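Section 4: The basket and shelf set-up

You should have a robot that stands up and stays up by now. If yours doesn't, go back to Section 3 and sort the tether out first, please! I rushed that bit and paid for it with a cracked shin cover.

What we're after is a robot that can face an open shelving unit with a small basket in one hand.

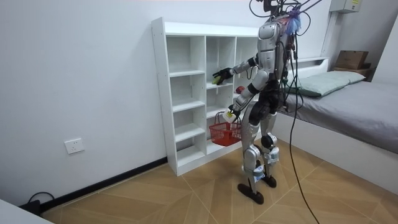 Red basket, white cubbies, tether on.

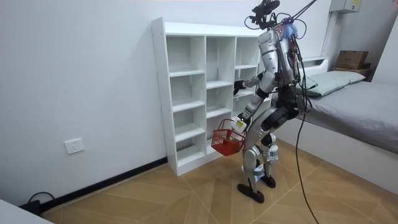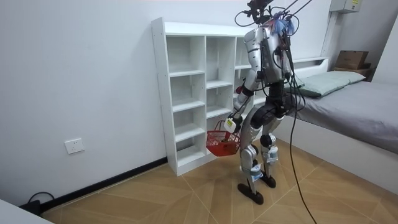

Plavport, June

You'll need the shelving unit, a light plastic basket with a thin handle, and a couple of small things to pick up. I keep 441 g as my limit for basket and contents together, mostly because Tanko Ogundipe burnt out a wrist motor with more than that.

1. Stand the unit flat against a wall and fix it at the top. It will get knocked.

2. Leave the lower cubbies clear to begin with. Put your first item on the second shelf down, near the front.

3. Walk the robot in on the tether until the toes are 20 cm from the unit. Mine likes to creep forward a bit, so I check again before every run.

4. Run the loose cable out behind the robot and away from both feet.

5. Open the basket hand, hook the handle over the fingers yourself, then close it at 20 per cent grip. Keep your own fingers out of the way — it closes faster than you'd think.

6. Let the basket hang for a moment. If it swings into the knees, bring that elbow forward a touch.

7. Now try the reach with the other arm, at the slowest speed. Go up to 100 per cent only when you've had a whole Saturday of boring, tidy reaches.

Caution: have the stop button in your hand the whole time, not on the bed or the windowsill or wherever you last had your tea.

Note: if the hand stops short of the shelf, look at the waist offset before you fiddle with the arm. Morenike Tijani and I lost an evening to the arm settings and it was the waist all along (set to 77, should have been 20).

Note: arch-shaped handles slip less if you wrap a bit of tape round the middle. Any tape will do.

When the reach is steady, carry on to Section 5 for putting items into the basket.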